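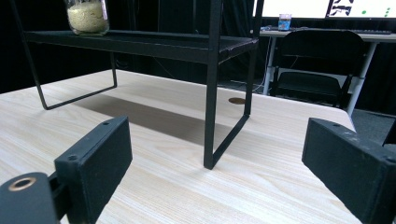
Desside keeps match records for amateur and semi-professional soccer leagues. We collect results, lineups, cards and minutes played, check them against the referee's report, and return them to the league as tables and downloadable files. Our office is in Pretow.

## What we record

Each match file holds the starting lineup, substitutions with the minute, goals, cautions and dismissals. Penalty shootouts are stored separately from the match score, so a tie settled on penalties stays a tie in the goals columns. Extra time has its own clock. Added time is written in the form 45+2, as on the referee's card.

We do not record shots, passes or distance run. Leagues that need those figures usually buy video tracking from another supplier, and our files can be joined to theirs by match number.

## How a match is checked

Every match is entered twice by different members of staff. The software compares the 2 entries and holds the match if any field differs. A held match goes to a third person, who works from the referee's report only. Club websites and social media posts are not used as sources.

Results are published within 3 hours of receiving the report. Corrections after publication stay in the match history with the old value, the new value and the date - nothing is overwritten.

## Leagues and coverage

In the last full season we processed 1,246 matches. The largest competition we cover is the Bouchard League, which plays from early spring to November. We also keep the records of the Romon Cup, a knockout tournament with two-leg semifinals. Coverage of both is 100 percent of scheduled matches, including abandoned and forfeited ones. These are marked with a status code and left out of player totals unless the league rules otherwise.

## Data requests

Clubs can request their own records at no charge. Player birth dates are released only to the league office. Requests from the press go through the league concerned, and we send the file once the league has approved it.

Page last revised September 11, 2023.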